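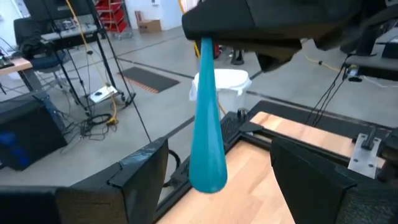

A teal shoehorn-shaped object between the gripper fingers at Fenier's open afternoon in Grirnstead.

Fenier opened its Grirnstead workshop to the public for one afternoon in February, and people who came hoping to see the future got to see cutlery being sorted. The company, which moved into the old Kemgate building last year, says its two-armed robot stations will be ready for paying customers by the fall. It said something close to that a year ago.

The main demonstration ran from 2 p.m. and used a small wooden worktable, a pile of spoons with orange or blue handles and a few clear trays. The arms are supposed to pick the spoons out of the pile and put them in the trays by color. Staff called this a stand-in for kitchen and hospital work, where tools come back mixed up and somebody has to sort them by hand.

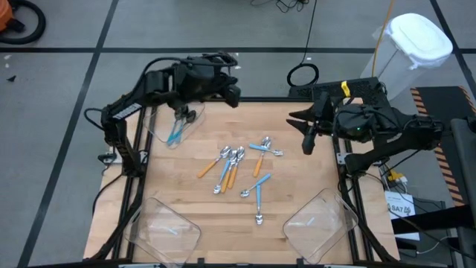

A person could clear that table in less time than it takes to read the sign-in sheet, and several visitors said so. Melahat Erdem, who runs the demonstrations for Fenier, didn't argue. She said speed comes later and that the company cares more right now about how the grippers handle objects that lie on top of each other. Asked how often a spoon gets dropped, she said the team keeps those numbers but isn't ready to share them.

What Fenier does share is a total. A handout by the door put the number of practice runs since last summer at 1,101. It did not say how many of them went well, or what counted as a run - a full table or a single spoon.

The company also has a trial planned with Zamora, a catering supplier across town, set to last 6 weeks. Zamora has not said whether it will pay for the equipment afterward, and Erdem would only say that talks are friendly.

The doors closed at 6 p.m. Fenier plans another open afternoon before the trial starts. It would help if the handout had a second number on it by then.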